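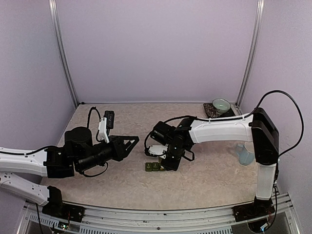
17 Nov 2019 -- glue notes, hide against fish, continued

Back on the Sarnis recipe. Roxana Radu sent over her version last week with the claim that it stays workable long enough to close a full carcass in one go, no hot room needed. I have read that claim on the tin of every glue I ever bought, so I made up a batch and timed it.

Mixed by weight as written, soaked overnight, warmed slowly. Smell is worse than ordinary hide glue and it hangs in your jumper. Colour paler than I expected. Brushed well on beech, less well on oak, where it went stringy at the shoulders and I had to go back over two of the joints.

Open time: 8 minutes before it started to grab on the beech. Her sheet says a good deal longer. She may have a warmer shop. She may also have stopped the clock at a different point, and the sheet doesn't say what counts as grabbing. I call it when a test slip won't slide under one finger. Must ask her what she does.

Joints
Cut 29 lap joints from the same beech board, half with the Sarnis glue and half with the Ursu pearl glue we always use, the odd one left dry to check the fit. Clamped overnight, left in the rack three days, then pulled apart on the lever with the hanging weights.

Three of the Sarnis joints let go early. All of them broke clean along the glue line with hardly any wood on the other face. I would like to blame my brushing, but they came from the middle of the batch, when the pot was at its best and I had stopped fumbling. The rest held as well as the Ursu ones and tore wood. So either the glue is patchy or my surfaces were. I did not plane the second half of that board as freshly as the first, and I didn't mark which pieces were which. Stupid. Mark them next time.

Best single result was 2,581 newtons, on a Sarnis joint, and I can already hear that number being quoted at the Etley meeting as though it settled the matter. One good joint is one good joint. The spread is what bothers me.

On damp
The Stirkus pamphlet says fish glue "resists moist air when properly aged". Doesn't say how long, or how moist, or who checked. Put two spare joints of each kind in the lidded tub with a wet sponge. Will look on Friday and not before. Last June I opened the tub every morning and learned nothing except that opening the tub dries it out.

To do
Plane a fresh board, all faces the same day, number every piece in pencil on the end grain.
Repeat with the pot temperature written down each time I dip -- the dial on the old warmer is not to be trusted.
Try oak with a thinner mix.
Ask Roxana where her skins come from and whether this was one lot or several.

Not switching anything over yet. The chair repairs waiting by the door get the Ursu glue as usual.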